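3.2 Bench surfaces and the placement of shared items

The second part of the study dealt with the horizontal surfaces themselves. In the survey of small workshops at Ketham and Kaimal, respondents were asked which property of a work table mattered most to them. Colour and grain were seldom named. Height was named often, followed by stiffness and the ease with which glue and paint could be removed. These answers agree with the earlier interviews by Mnguni, in which users tolerated a worn top for years but complained early of a table that rocked.

Tops were grouped by tone (light, medium, dark) and by whether they were made in a single piece or in panels. Light wooden tops were the most common at both sites. Glare was recorded separately, as it depends on the lamp as much as on the finish.

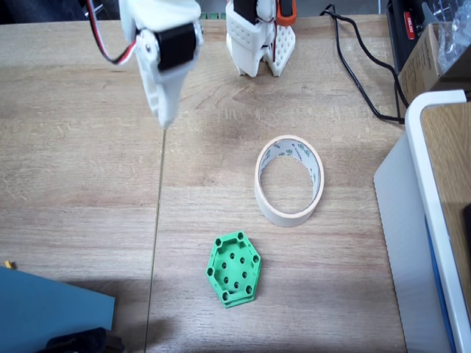 Illuminance was measured at the centre of each top and at the two front corners. The meter was laid flat and the reader stood back so as not to shade the cell. Readings at the centre ranged up to 3000 lux where a task lamp was fitted. Corner readings were lower in every case, and the fall was steepest on tables placed against a wall. Users at Kaimal reported moving fine work toward the centre late in the day, which is consistent with the readings.

The placement of shared items was treated as a separate question. A shared item was defined as any object used by more than one person and having no fixed storage position. Tape, rulers, scissors and small holders fell within this definition; personal tools and work in progress did not. Each workshop kept a written log for 9 weeks, ending in May. An entry was made when a user had to leave the table to find a shared item, and the item and the walking distance were noted.

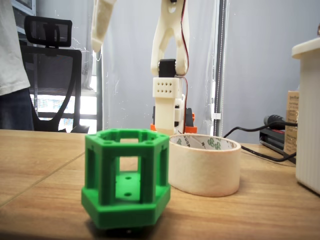
Searches were most frequent for tape and least frequent for rulers. Where a fixed position was marked on the table, users returned items to it during the first weeks, after which the practice weakened. Ngcobo has suggested that a marked position works only when it lies within reach of the usual seat. The logs support this view for the Ketham workshop. At Kaimal the seats were moved too often for the question to be settled.

Joints between panels were also considered. A joint can collect dust and can catch the edge of a sheet of paper as it is drawn across the table. Users tended to treat it as a boundary and to keep one side for storage. 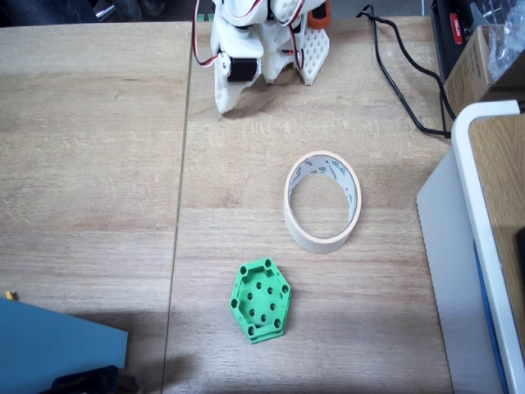
Figure 2. Wood-grain tabletop with a dark seam dividing the left and right panels, seen from above.

The boundary effect was tested by asking 80 users to lay out a standard set of paper and hand tools on a panelled top and on a plain one. On the panelled top, most users kept the paper wholly to one side of the joint. On the plain top no consistent division was found. The effect was weaker among left-handed users, but their number was too small for a separate analysis. The Savau layout scale was used for scoring, with the modifications listed in the appendix.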